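**Ticket 1795: Trundport RFC, tackle counts in Gralard don't add up**

Status: open, February

09:40. Gralard gives our back row 316 tackles for the season so far. Our own sheets say 246. I don't believe either, but seventy is a big gap.

11:15. Support says to clear the cache and re-sync. Did both. Still 316.

14:05. Told it's "probably" assists being counted twice. Probably? The Sayegh match alone is out by 19, and we barely made an assist that day.

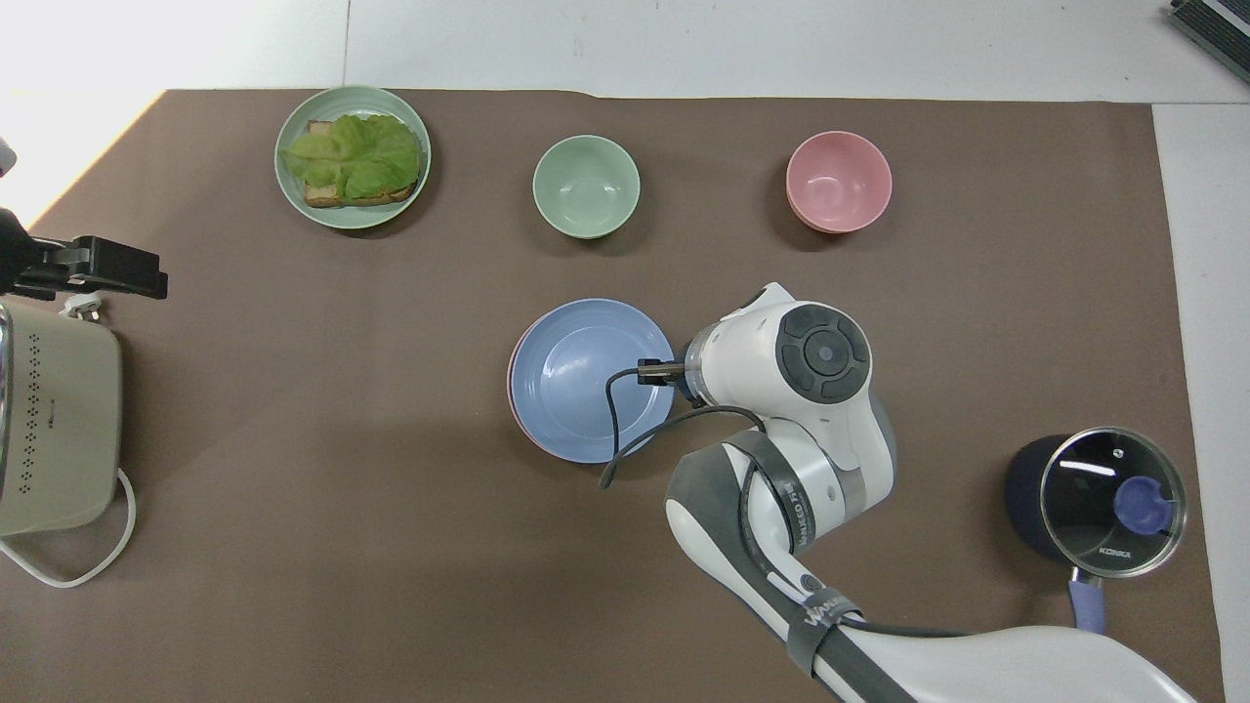

*Logged by: Trundport match analysis desk*

16:30. Re-imported the Ziner fixture by hand and the total went up again. Not closing this until someone shows me the raw file.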